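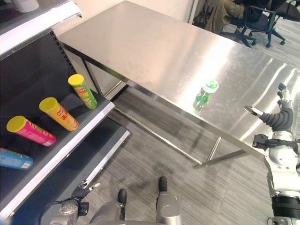
Chip canisters on a metal shelf.

Section 4. Setting Up Family Viewing Notes

By now your Zemow box should be plugged in, connected to your home network and showing the blue welcome screen. If it isn't, please go back to Section 3 and run the connection check again before you go any further.

Family Viewing Notes tell you what a show has in it before you sit down to watch it. The broadcast ratings are fine as far as they go, but plenty of parents have written to us over the years to say that a single letter in the corner doesn't tell them much about how a comedy handles marriage, or faith, or drugs, or the way it talks about people who disagree with its writers. The notes are written by viewers, checked by our editors at Ondero, and shown to you in plain words. What you do with them is up to your household, and we wouldn't dream of telling you otherwise!

The starter library holds notes for 791 shows and films, and it grows whenever your box updates itself.

To turn on Family Viewing Notes

1. Press HOME on your remote, scroll down to Settings and press OK.

2. Choose Household, then Viewing Notes. The switch will say Off. Press OK once to change it to On.

3. Enter a household PIN. It must have four digits, and the box won't accept your PIN if all of them are the same. Type it again when you're asked.

CAUTION: Write your PIN down and keep it somewhere the children don't look. If you lose it, the only way back in is a full reset, and a full reset erases your topic list and any notes you have written yourself.

4. Choose your topics. You will see a long list (Language, Violence, Sexual Content, Religion, Politics, Life Issues, Family and Marriage, and so on). Mark the ones you would like to hear about and leave the rest alone. Many families start with only a few and add more once they've lived with it for a while, and that's a perfectly good way to go about it.

5. For each topic you marked, pick a level:
Mention – you get a note even if the subject comes up in one line of dialogue.
Scene – you get a note if a whole scene deals with it.
Theme – you get a note only if the story is built on it.

6. Press SAVE. The box will think for a moment and then return you to the main guide. Shows with a note that matches your topics now carry a small yellow flag.

NOTE: The Religion and Politics topics cover jokes as well as serious treatment. If your guide seems to be full of yellow flags after Step 6, the late-night talk shows are usually the reason. Set those two topics to Scene and see if that suits you better.

To read a note

Move to any flagged show and press INFO twice. The first press brings up the broadcaster's own summary, and the second brings up ours. Notes that give away the ending are folded shut, so you have to press OK to open them.

To write a note of your own

1. Open the show in the guide and press INFO until you see Add a Note.

2. Say what happens and, if you can, in which episode. You have 500 characters, including spaces.

3. Choose Keep Private or Send to Ondero.

NOTE: Please stick to what was said or shown. We do love hearing what you thought of it – really, we read those letters with our coffee – but opinions about the network, the writers or the actors belong in the Waweru message board, which you will find under Community. Our editors return notes that guess at anybody's motives.

CAUTION: Viewing Notes do not block anything. A flagged show will still play for whoever is holding the remote. If you want certain shows locked, set up Dullura Lock as well, as described in Section 5. It uses the same PIN.

New notes are downloaded early every Sunday, so leave the box plugged in overnight on Saturday. If the light on the front blinks orange in the morning, the download is still running and you can watch as usual while it finishes.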